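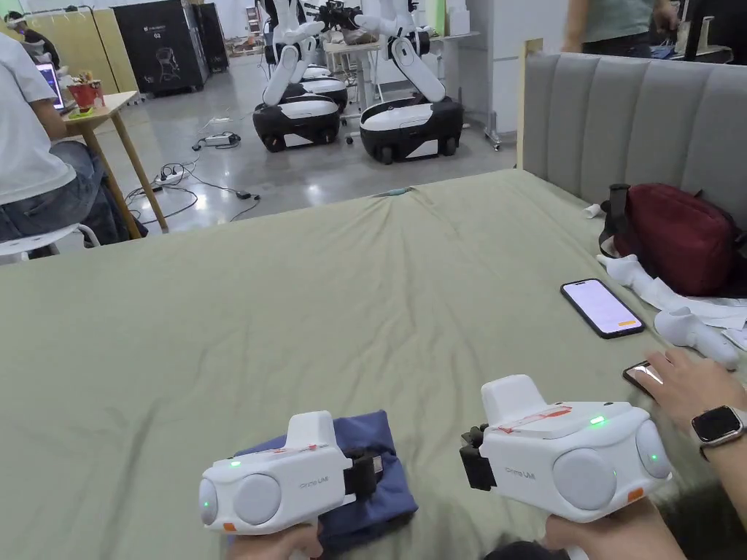
橄榄绿的床单，上面叠着一块深蓝色的布

**主题：关于外婆村子的织花围裙，纹样到底要不要“解释”？**
版块：民间纺织与刺绣 ＞ 讨论

---

**Radka_Ivanov**（楼主）
2025年2月11日，星期二

各位好。中文不是我的母语，我学了很多年，但是写长文章的时候还会有错误，请大家包涵，也欢迎指正。

我想请教一个问题。我在整理外婆留下的织花围裙，一共17条，都是羊毛的，用家里的立式织机织成。外婆的村子叫 Gendau，在山里，冬天路常常不通，所以女人们从秋天织到春天。围裙上最常见的纹样是一种菱形，四个角带钩子。村里的人只叫它“钩子”，没有别的名字。

去年7月，我把其中几条借给 Florklow 的民俗展览。布展的人在说明牌上写：“此纹样象征大地母亲与生育。”我看了以后心里不太舒服。我外婆从来没有这样说过。我问过她为什么织钩子，她回答：“因为我母亲织钩子。”

我的问题是：一个纹样，如果织它的人不知道它有什么意义，我们可以替她写一个意义吗？

---

**Gheorghita_M**

楼主的中文写得很清楚，不必客气。

我的看法和你有一点不同。织的人不知道，不等于没有意义。很多语言里的成语，说话的人也不知道来源，但是来源是存在的。带钩的菱形在很大的地区都出现，从地毯到袜子都有。有研究的人把这些放在一起比较，得出“生育”的解释，我觉得可以参考。

当然，说明牌上应该写“有学者认为”，不应该直接写“象征”。这是布展的人不够仔细。

Gheorghița Mocanu

---

**edin_vidmar**

我不同意楼上。成语有文字记录，可以一年一年往前查。围裙没有。我们手里最老的围裙能有多老？羊毛会被虫吃，穿坏了就剪成抹布。用一百多年的东西去证明几千年前的信仰，中间的这一段是空的。

而且菱形在织机上是最容易出现的形状之一。经线和纬线是直的，要织斜线，只能一格一格地走台阶。左边走上去，右边走下来，对称一下，就是菱形。钩子也是这样，台阶走到头转一个弯而已。不同地方的人用同样的工具，得到同样的形状，我认为不需要一个共同的女神来说明。

---

**Gheorghita_M**

Edin，你说的是技术的限制，我承认。但是同样的技术也可以织条纹，织方格，为什么偏偏织这个，还传了这么多代？“容易织”不能回答“为什么留下来”。

---

**edin_vidmar**

因为好看，也因为邻居织。我不觉得这是一个很低的理由。

---

**Nadja Grabner**

我自己织布，在 Custel 的合作社教初级班。说一点织机前面的经验。

带钩菱形并不是最容易的。我的学生先学条纹，再学三角，钩子常常织错，数错一根经线，整个钩子就歪了。一个宽26厘米的围裙片，我织得慢，一个晚上只能前进两根手指那么多。所以 Edin 说的“走台阶”是对的，“最容易”不太对。

我教课的时候不讲象征。学生问，我就说当地叫什么名字。有的地方叫“羊角”，有的地方叫“螃蟹”，有的地方叫“钥匙”。名字不一样，这件事本身已经很有意思了。

---

**Radka_Ivanov**（楼主）

谢谢大家。Nadja 说的名字问题我很感兴趣。离 Gendau 不远有一个村子，那里同样的纹样叫“大蜘蛛”。我外婆知道这个叫法，她说：“她们那边的人不会起名字。”

我补充一个事情。我仔细比较了外婆的围裙，发现有一条的钩子方向是反的，全部向内。颜色也不一样，别的都是红底，这一条是很深的蓝底。我母亲说可能是守丧的时候用的，但是她不能肯定。有没有人见过类似的？

---

**despina_d**

见过蓝底的，没见过向内的。

我祖母家姓 Vlachou，她们家的女人守丧时把红围裙翻过来穿，反面朝外，不另外织新的。所以蓝底也许是守丧，也许只是那一年没有买到红的染料。我祖母说茜草不好的年份，全村的红色都发棕。

Radka，你可以看一下深蓝的线是买来的还是自己纺的。买来的线粗细很均匀，捻得紧。自己纺的有粗有细，对着窗户看很清楚。如果是买来的线，这条围裙可能比较晚。

Despina Dimitriou

---

**Gheorghita_M**

我们那边守丧穿黑的，没有蓝的。不过年纪大的女人平时也穿深蓝和深绿，跟丧事没有关系。只是过了某个年纪，再穿红的会被人说闲话。楼主知道这条是谁穿的吗？

---

**Radka_Ivanov**（楼主）

不知道是谁穿的。腰带的部分比别的短，也许是一个瘦的人，也许是后来剪过。

线我刚才对着窗户看了。经线是自己纺的，粗细不匀。深蓝的纬线很匀，两股捻在一起。所以一半是家里的，一半是买的？这样可以吗？

---

**despina_d**

可以，很常见。经线看不见，用自己的。纬线露在外面，有钱就买好的。

---

**Nadja Grabner**

请不要为了看得更清楚去洗它！上一次有人在这个版块问，洗完以后才发帖，红色全跑到白边上去了。用湿的白棉布在背面的角上按一下，看掉不掉色，就够了。保存的时候卷起来，不要折，折的地方羊毛先断。

---

**edin_vidmar**

回到第一个问题。Radka，如果是我，我会请 Florklow 把说明牌改成：“当地称为‘钩子’。”再加上你外婆的那句话。我去看展览，更愿意读到这个。

---

**Gheorghita_M**

这一点我同意 Edin，虽然我还是认为学者的解释可以放在后面，用小一点的字。

---

**Radka_Ivanov**（楼主）

小一点的字我可以接受。我已经给他们写信了，也附上了“大蜘蛛”的叫法。信里有一个词我不会写，就是围裙下边那一排打结的线头，中文叫“流苏”还是“穗子”？

---

**Nadja Grabner**

两个都可以。我一般说穗子。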